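Housekeeping Practice II
Notes for Unit 14: Small Brushes and the Surfaces They Lose To
Revised 01/03/2025

Bring last week's stain sheet. We finish it in the first half hour and then it goes away forever, or until the final.

Where we left off: large flat areas are easy. Anybody with a mop can look competent in the middle of a floor. The grade in this course comes from edges, seams, drains, and the quarter inch behind the faucet, and for those you need a small brush and some patience. The supply room has the brushes.

Bristle wear. A brush is finished when the fibers at the tip spread wider than the handle. Students tend to retire brushes too late, on the theory that a splayed brush covers more ground. It does cover more ground, badly. Fibers that point sideways press on nothing, and the long stray ones skate over the stone and leave the seam exactly as you found it.

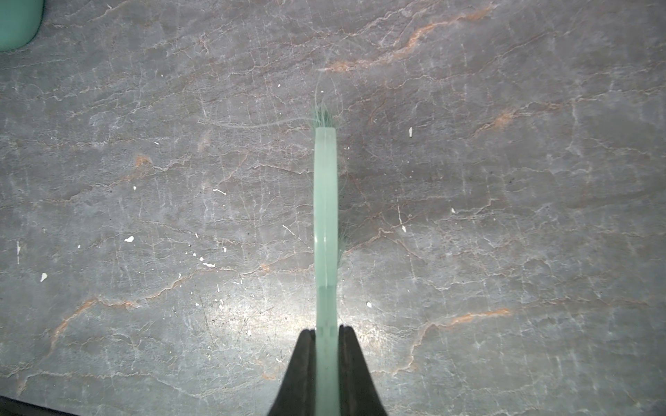 Check the sides as well as the tip. Fibers working loose partway down are a bad sign, and they have a way of turning up later in a guest's sink. Pull any strays before you start. If more than a few come away, throw the brush out and sign for a new one.

Patterned stone. Gray stone with white veining and rust streaks is sold as forgiving, meaning it hides dirt from the owner. It hides dirt from you too. Do not scrub a vein. Every year somebody spends ten minutes trying to lift an orange streak that has been in the rock longer than there have been hotels. Run a fingertip over the mark first. If you feel nothing, wipe once with a damp cloth, look again from a low angle, and move on with your dignity. Light flecks get the same test: wipe, look, and only then reach for a brush.

Order of work
Dry brush the seams, toward you.
Pick up the debris with a damp cloth. Do not blow on it.
Wet brush, short strokes, light pressure.
Rinse, dry, check from the low angle.

Supplies. Sella brushes are on shelf 694, Buler cloths on 717. The Katayama stone cleaner has moved to 745 and the old label is still up, so ignore the old label.

Reading: the Biltum handbook, chapter on stone counters. Skip the history section. It will be corrected in September, as it was going to be last September.

For next time: one worn brush from home, in a bag, please. A sealed bag.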